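Notebook — Burau open day, robot bench
March, written up the same evening, tidied a bit the next morning

Went over to Burau for their open day, mostly on account of the spice rack demo. Two people from Proklow had told us it was the thing to see if we were still thinking about arms for the kitting bench. I'm writing this down before the brochure starts to replace what I saw in my head.

Got there at 2:15 and stood at the same table until they shut the doors at five. That was longer than I planned. The short talks before it were the usual slides, and I took no notes on them except that the wifi was bad and that the "throughput" slide had no units on the vertical axis. I asked. They said it was relative. Relative to what, I asked, and we moved on.

The task is simple to say. Spice jars go on a small rack, grouped by lid: green, black, white. Two arms, one on each side of a wood table. The software is called Ukar and it's their own. The arms they buy in. What they're selling, as far as I could get anyone to commit, is Ukar plus a few days of setup at your site.

What I wanted to know, in order of how much I care:

Does it cope when a jar is not where it was last time?
What happens after a bad grip?
How much of the table has to be just so before it starts?
Who resets it, and how long does that take?

Partial answers only. On the first one, the person running the table let visitors move jars, but only jars already on the table. I asked to put my own water bottle down in the middle and was told "maybe at the end." At the end there was a line for coffee and the table was off.

The jars are a fair test, I'll give them that. Different heights, different widths, smooth lids and ribbed lids, clear glass. Clear glass is where our own camera trial fell apart last year, so I paid attention. They also leave other stuff lying on the table, a box of plastic wrap and so on, and a plant. The plant I liked. Anything with trailing bits is a nuisance and most people would have cleared it off before company came.

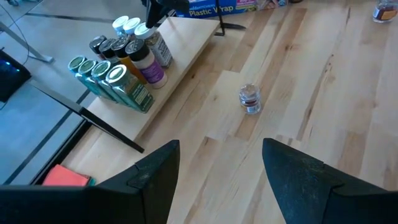
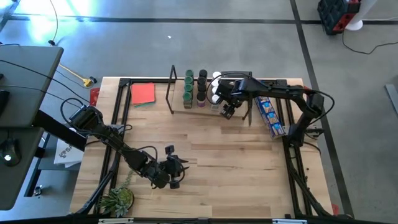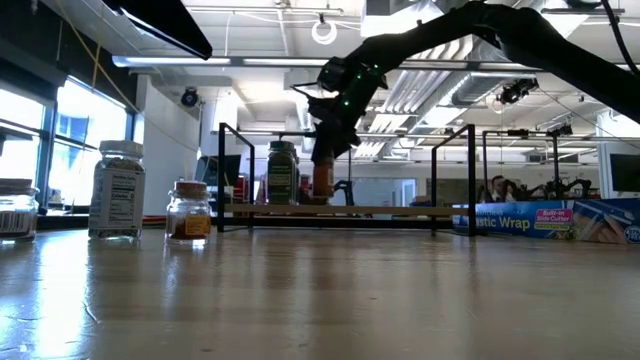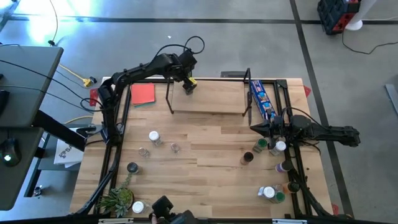 Burau, spice rack bench. Third one: orange-brown bottle in the gripper, just over the shelf.

Some numbers, with the warning that all but the last are theirs. They say 600 practice runs went into this one task. The log counter on the laptop by the door read 1727 when I walked in, and when I asked what it counted I got two different answers from two different people (attempts, or single picks). If it's picks then it isn't many full racks. If it's attempts I'd like to see how many were thrown out. My own timing for one jar, from the arm starting to move to the jar let go on the shelf, was about 19 seconds by my watch. I timed one that looked typical to me. One timing is not data, so don't quote it to anybody.

A person on our bench does that in the time it takes to read the label. I know, I know, the person goes home at night. But the person also doesn't need the rack in the same spot every time, and I never got to see them shift the rack. Jars move, rack stays. I suspect that's the real limit of the thing and would put money on it.

Bad grips: saw one in the afternoon. Tall jar, taken too near the edge of the lid, turned in the fingers and went down on its side. The arm backed off, waited, and had another go at the place where the jar used to be standing. Then the operator reached in and stood it up. She was nice about it and didn't pretend it was part of the show. I asked whether Ukar knew the jar was down. "It should." Write that on the wall somewhere.

To be fair to them, the motion is smooth, much smoother than the unit we had on loan from Ismail, and I did not see the two arms touch once. No cage either, just people leaning in over the rails. I would want our safety folks to look at that before anyone here leans anywhere. Our rule is 5 feet back from a live arm and I'm not going to be the one who argues it down.

Cabling is a mess, same as ours. Slack loops at the wrists. I asked how often they swap those and was told they hadn't had to yet, so either it's good cable or it's a young machine.

Price: wouldn't say. Would "scope it." I said we have 40 mm bore fittings in bins, oily, not jars on a nice table, and was told it would transfer. Everything transfers on open day.

Where I come down for now: not a no. The lid grouping is closer to our kitting job than I expected, and the gripper had no trouble with the small bottles while I watched. But I'm not signing for anything on the strength of an afternoon with a rack that stays put.

To do

Ask Burau for one unedited hour of video with the rack moved between runs.
Ask again what 1727 counts. In writing.
Send them a tray of our fittings, oil and all, and see if they send it back.
Ask Proklow what they saw that got them so worked up, and whether it was the same setup.
Return the visitor badge, it's still in my coat.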